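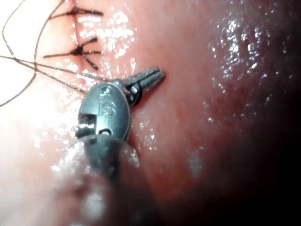 The Long Tail of Payment Terms

A payment term in Bae is a four-character code with a baseline date, a number of days and sometimes a discount. It goes on the vendor record, gets copied to the purchase order, and then gets copied again to the invoice. Once it is on the invoice it decides when the money leaves the bank. Most people who use one never look at what is behind it.

At Arnesmont, the list of these codes had grown to over 400 by the time anyone printed it. The printout was Temitope Sani's. She had been asked why a supplier in Grurkmont was paid on three different schedules by three different plants, and the easiest way to answer was to put the whole table on paper and go through it with a marker.

The supplier's three schedules turned out to be the same agreement entered three ways. One plant used a code that counted days from the invoice date. Another used a code that counted from the posting date. The third used a code that rolled everything to the end of the month and then added days. All three had the same text on the printed purchase order, so the supplier had never had reason to complain until the money came late.

Where the codes came from

Some of the list was delivered with the system. Those entries are easy to spot, as the codes begin with a zero and the descriptions read like a manual. Very few of them were in use.

A larger group came in with Groveck. Groveck was founded in 1934 and had its own ledgers, its own purchasing habits and a good many agreements that had been made by letter. When its books were moved into Bae, the migration team was told to carry everything over as it stood and sort it out later. They created a new code for each term they found in the old system, including the ones that differed only in spelling. A term called "net thirty" and a term called "30 days net" became separate codes on the same afternoon.

The rest were added one at a time. A buyer would agree on something unusual with a vendor, send a request to the help desk, and have a new code by the next morning. The request form asked for the number of days and the text. It did not ask whether the code already existed, and the help desk had no simple way to check. Searching the table by description only works if everyone writes descriptions the same way.

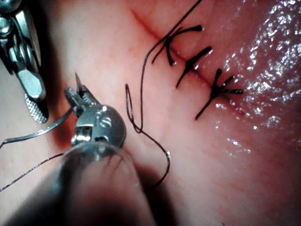 Robotic instruments over a sutured incision

The work of cutting the list down was planned for January and took until spring. The first step was a usage report. Sani's team pulled every open purchase order, every open invoice, every vendor record and every contract, and matched them to the table. Codes with no match in any of the four went into a group marked for blocking.

Blocking is different from deleting, and the difference caused the longest argument of the project. A deleted code disappears from the table, and any old document that refers to it will show a blank or an error when it is opened. Auditors open old documents. A blocked code stays where it is and can be displayed, but cannot be chosen on anything new. Bae has no standard block for payment terms, so the team had to build one. They added a validity field to the table and a check at the point where a purchase order is saved.

The check was first set as a warning. Buyers clicked through it. After two weeks it was changed to an error, and the phone calls started.

Most of the calls were about copying. A buyer who needs a new order will often find an old one and copy it, and the old one carries the old code. The fix was a mapping table that swaps the blocked code for its replacement during the copy and writes a short note in the order history. It handles the great majority of cases. It does not handle split payments, where one invoice is paid in installments and each installment has its own line. Those still have to be changed by hand.

Baseline dates

The number of days in a term gets all the attention, but the baseline date does as much to set the due date. In Bae it can be the document date, the posting date, the entry date or left open for the clerk to fill in. The open setting is the one that gives trouble. Two clerks looking at the same invoice can enter two different dates, and both will be accepted.

Ubaldo De Luca in accounts payable kept a folder of these. One invoice in it had a baseline date a year in the future, from a slip on the keyboard. The system worked out the due date exactly as it was told to and did not pick the invoice up for payment. The vendor sent three reminders before it was found.

The team settled on the document date as the default for all domestic vendors. For imports they kept a second set of codes based on the posting date, which at Arnesmont is when the goods are received and matched. The open setting was removed except for a single code used for legal settlements, and that code can be entered only by a supervisor.

There was some resistance from Groveck, where the posting date had been the rule for as long as anyone could remember. Moving to the document date meant paying some vendors a few days sooner. Treasury asked for a cash forecast before agreeing. The forecast showed a small one-time effect in the first month and nothing to speak of after that, and treasury signed off with the request that the change not be made at quarter end.

Discounts

Cash discounts were handled last. A typical term gives 2 percent if the invoice is paid within ten days, and the full amount after that. The configuration is simple enough. What the usage report showed was that many of the discount codes were on vendors who had stopped offering one, and many vendors who did offer one were on plain net codes. Nothing in the system ties the code to the contract, so neither kind of error shows up unless a person compares the two.

The purchasing staff did that comparison, vendor by vendor, for the larger accounts. The smaller accounts were sent a letter asking them to confirm their terms. Replies came in slowly and in every possible format. A few vendors confirmed terms that did not match either the contract or the system, and those went back to the buyer.
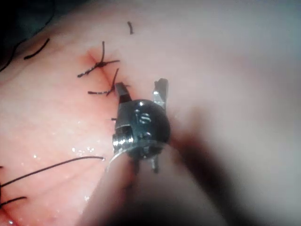

De Luca thought the letters should have gone out first, before a single code was blocked, and he has said so in more than one review meeting. His view is that the team mapped some old codes to new ones on the strength of the system text, and then found out from the vendor that the text had been wrong for years. "We cleaned up the codes and then we cleaned up the vendors," he said. "Half of that was the same work done twice."

Sani agrees with part of this. She would still run the usage report first, on the grounds that it is cheap and shows where to look, but she would hold the mapping until the vendor replies were in. The delay would have been a month or so.

What is left

The table now has 79 active codes. The blocked ones are still there underneath, and a display filter hides them from the input help. New codes go through a form that shows the requester the closest existing entries before it lets the request be sent. Sani's team looks at each request and turns most of them away with the name of a code that already does the job.

Descriptions follow a pattern: days first, then the baseline, then the discount if there is one. The purchase order text is generated from the same fields, so it can no longer say one thing while the code does another. Translated texts were more work than expected. Several of the old codes had text in only one language, and orders sent abroad had been printing an empty line where the terms should be.

Customer payment terms have not been touched. They sit in the same table, and a handful of codes are shared by both sides, which is why those were left out of the blocking run. Sales has its own list of complaints about them, mostly to do with seasonal agreements that use fixed calendar dates and have to be updated every year. That project has a sponsor but no start date. The year-end dates for the current season were entered by hand, as before.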